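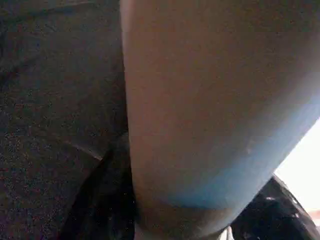 Plimmont House, shared kitchen
Monthly check: drinkware, cloths and worktop
Month: December
Checked by: Ningsih Lubis

1. Worktop clear of broken or chipped items
OK. Wiped down before the check.

2. Cups and tumblers free from cracks
OK with comment. I ran a finger round every rim and found nothing sharp. Two of the older tumblers have gone dull from the dishwasher and can stay in use until the spring order.

3. Bases sound and standing level
OK. Ridged bases hold scale in the grooves, so use the small brush and not the scourer.

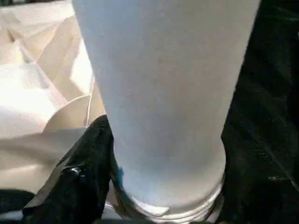

Item 3: frosted cup with ridged base.

4. Cups stored upright, not stacked
Action needed. Stacked again in the left-hand cupboard. Frosted cups jam together and people twist them apart, which is how the last one split. I have put the shelf label back up.

5. Cloths clean and dry, one per task
Action needed. Cream cloths are for drying only. One in the drawer smelt of bleach and has gone to the wash at 70 degrees. Please do not put damp cloths back folded. 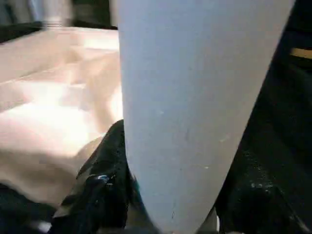
Hang them on the rail by the window instead. The rail itself is firm and both brackets are tight.

6. Surface marks and scuffs
OK. Light scuffs are acceptable. Any line that catches a fingernail counts as a crack and the item goes in the bin marked Breakages, wrapped in paper.

7. Spares
Low. The Hutapea order was for 80 cups and the last box is open. Reorder form left in the office tray.

Next check due January. Keep this sheet in the blue folder.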